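Sovum Folding Table — Set-up Guide for Indoor Use
Section 3: Placing the table in a room and preparing the top

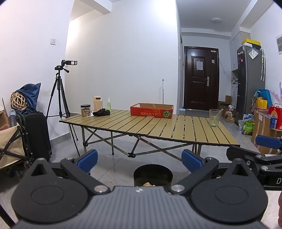

The table was made for camping, but many owners now use it at home, in a small apartment or near the entry, where a heavy table does not fit. This section is for these owners. If you use the table outdoors only, please go to Section 4.

Before you start, finish Section 2 (opening the legs and locking the frame). Do not put any object on the top before the frame is locked.

3.1 Choosing the place

1. Choose a flat, hard floor. Tile, wood and vinyl are all good. A thick carpet is not suitable, for the feet sink unequally and the top will lean.

2. Keep the way to the entry door free. The door must open completely with the table in its place. Open it one time to the end and check this, also with the doormat lying where it normally lies.

3. Leave a hand's width between the table and the wall. A mop or a broom can stand in this space, but it must not lean on the edge of the table top.

4. Check that you can still reach the light switch without bending over the table.

Caution: Do not set up the table on a doormat or with one foot on it. The mat can slide and the frame will twist.

3.2 Laying the slatted top

1. Unroll the top on the frame with the smooth side of the slats upward.

2. Press the corner plugs into the four holes of the frame. Start with two corners which are opposite to each other, then do the other two.

3. Pass your flat hand along the slats from left to right. All slats should be at the same height. If one slat is higher, take out the nearest plug and press it in again.

4. Lean on the center lightly with both hands. The top may bend a little. It must not make a cracking sound.

Note: The gaps between the slats are normal and they are needed for folding. Small things like screws, pills or coins can fall through. Use a shallow tray for them. A cardboard box tray, of the kind in which fruit or snacks are packed, does this work very well and costs nothing.

3.3 Placing things on the top

1. Put heavy things first, and put them over the legs. Jars and tall canisters belong near the ends of the table.

2. Put the flat tray in the center. From there everybody at the table can reach it.

3. Close the lid of every jar before you move the table, even if you move it only a short way.

4. Keep spray bottles apart from food and from open drinks. If you like to have both on the table, use the two opposite ends.

5. A drinking glass must stand with its whole base across at least 2 slats. Take the spoon out of the glass when you do not stir. A tall spoon makes the glass easy to knock over — a sleeve is enough.

Caution: Do not put a hot pot directly on the slats. The aluminum takes the heat very fast and can burn the hand of a person who touches the other side of the table. Fold a thick cloth two times and lay it under the pot.

Caution: The table is not a seat and not a step. Do not stand on it for changing a ceiling light.

3.4 The floor around the table

1. Set a small bin on the floor in front of the table, on the side where you sit. Do not push it under the table, where the legs are crossing. When you fold the frame, the bin would be caught.

2. Suitcases and bags should stand along the wall. If you hang a drawstring bag on a suitcase, put the strings to the wall side, so that no foot goes into them.

3. If you use a tripod near the table, open its legs fully and keep them free from the table legs. The two should not touch. Otherwise every push on the table goes into the tripod.

4. A folding wagon should stand with its open side to the room, and its brake on, if it has one.

3.5 Cleaning the top

1. Take everything off the table.

2. Spray a little water with mild soap on a soft cloth. Do not spray directly on the slats, as the water runs down into the joints of the frame.

3. Wipe along the slats, not across. Crumbs come out of the gaps more easily in this direction.

4. Dry with a second cloth. Wait until the top is fully dry before you roll it.

Note: In July and other humid months, leave the top unrolled one night before you put it in its carry bag.

If a corner plug is lost or broken, please order part 107 (bag of 3 pieces). The plugs of the older Jekby table look similar but they are shorter and will not hold.

Text: Ye-seo Heo. Checked by Hanan Chidiac. Revised February 5, 2026.

Continue with Section 4: Outdoor use — wind, sand and soft ground.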